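Vadden Cup match records, README

Last revised Jun 4, 2000

What you get

Set-by-set results for the women's and men's volleyball tournaments played as the Vadden Cup, plus per-player lines where a scorer bothered to fill them in. There are 1,190 matches. Player lines exist for 643 of them. If you were hoping for a full statistical history of the Cup, you won't find it in these files, and I'd be suspicious of anyone who says they have one.

Files

matches.txt has one row per match, tab separated.
sets.txt has one row per set, keyed to match_id.
players.txt has one row per player per match, keyed to match_id and team.
teams.txt lists team names and the spellings they've gone by.

Sources

Most of the results come from the Engelhardt league bulletins, which were typed up after each round and mailed to the clubs. The rest come from score sheets kept at the Jutora gym. Where the two disagree I kept the score sheet and put a 1 in the conflict column. I don't fully trust the sheets either, but at least somebody was sitting at the table when they were written. 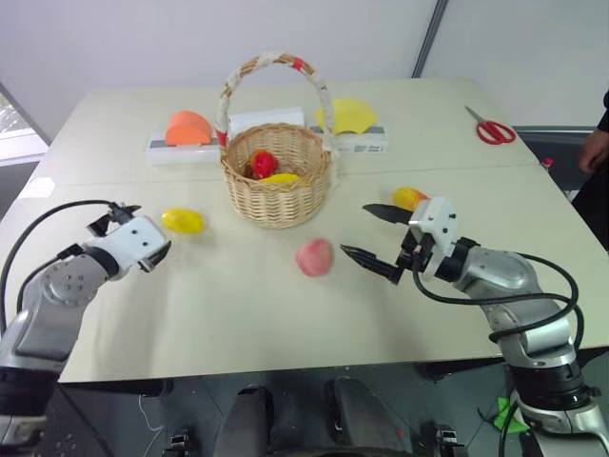

The bulletins round things. Attendance is nearly always a multiple of fifty, and a hitting percentage of exactly .300 turns up far more often than it should. I left attendance out altogether. Hitting percentage is not stored; work it out from kills, errors and attempts if you want it, and only for rows where attempts is filled in.

Columns that need a warning

kills: Fine for the most part. A few Ornero sheets seem to count any ball the other side failed to return, including free balls. Those rows are marked loose.

digs: I would not publish anything based on this column. Home teams record more digs than visitors at nearly every gym, and the gap is too big to be home cooking on the court. It looks like home cooking at the scorer's table.

blocks: Solo and assisted blocks are in separate columns. Older sheets give one number, which I put in block_total with the other two left blank. Please don't split it yourself by some ratio and then pass the file along.

aces: The definition changed when the bulletins changed editors. Before the change, a serve that led to a bad pass and a lost rally was sometimes called an ace.

position: Taken from the roster. It says nothing of where anyone played that night.

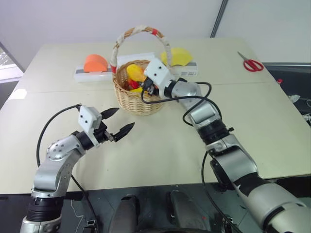 Forfeits are recorded as 3-0 with blank set scores. The bulletins print them as 15-0, 15-0, 15-0, and people have averaged those zeros into point margins and come up with some very impressive teams. Filter on forfeit = 1 before you do anything with margins.

Matches stopped before the end keep whatever sets were finished. The winner column is blank for those unless the league ruled on it later.

Known problems

Set order is uncertain for some of the early matches. The scores are right as a group, but set 2 and set 3 may be swapped, so a "comeback" in those rows may never have happened.

Two clubs used the name Ornero in overlapping seasons. I separated them by home gym. When the match was at a neutral site I guessed from the roster, and the guess column says so.

Players who changed their names appear as different people. I have no good fix for this and I don't believe the matching programs people keep recommending to me.

Missing is blank. Zero is zero. The bulletins don't respect this, and a zero in players.txt that came from a bulletin could mean either one. Check the source column.

Checks done

Every set score was checked for a legal finish, and the sets add up to the match result in every completed match. That catches typing mistakes. It won't catch a scorer who wrote down the wrong winner.

Notes from users

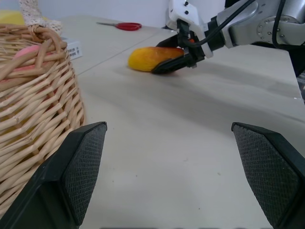

Jutora stats desk wrote in January to say the dig warning is too harsh, at least for their own gym, where the same table crew worked both the home and the neutral matches and the numbers barely moved between them. They'd like the column split by venue before anyone throws it out.

I looked at that. The neutral matches there are few, and half have no player lines. The warning stays for now, but venue is in matches.txt for anyone who wants to try.

Corrections

Send the match_id, the column, the value you think is right and where you saw it. A copy of the sheet is best. Memory of the match is not enough to change a row, including mine.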